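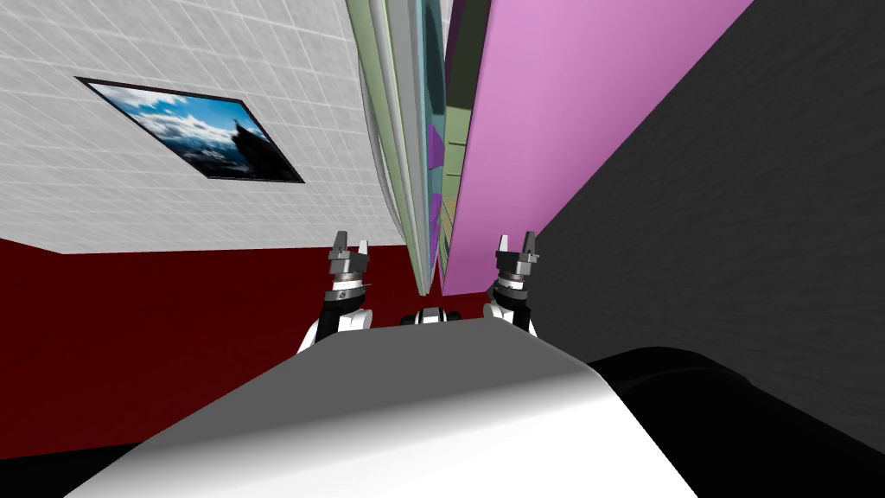

Bookings for the Waterora lakeside cabins opened in June, and we have had a cracking start. The site sold 944 nights in the first stretch, against a plan that assumed we'd be lucky to fill the weekends. The two Kesto treehouses went first (no surprise there!) and the old boathouse wasn't far behind. We are now choosing finishes for the shower rooms, and a plain white tiled wall with light grey grout, like the one at the upper left, is our favourite so far – it would suit the boathouse beautifully.

Guest feedback

We've had 100 completed feedback cards back, mostly from families and walking groups. People love the wood-fired hot tub and the rowing boats. The grumbles are nearly all to do with the track from the main road, which is badly rutted past the second gate. Dankwa have quoted for resurfacing and can begin once the lambing field is clear of machinery.

Money

Spending is within the grant so far. The one overspend was 1687 pounds on the jetty, where the old posts had to come out completely. We've covered it from the furniture budget and bought second-hand beds, which look lovely.

Next steps

Skornix are building the new booking page, with a test version due on Thursday. After that we want to get three more cabins ready for the autumn, starting with the step-free one by the orchard. We'd very much like your view on winter opening before we order the heaters – the supplier is holding the price until the end of the month.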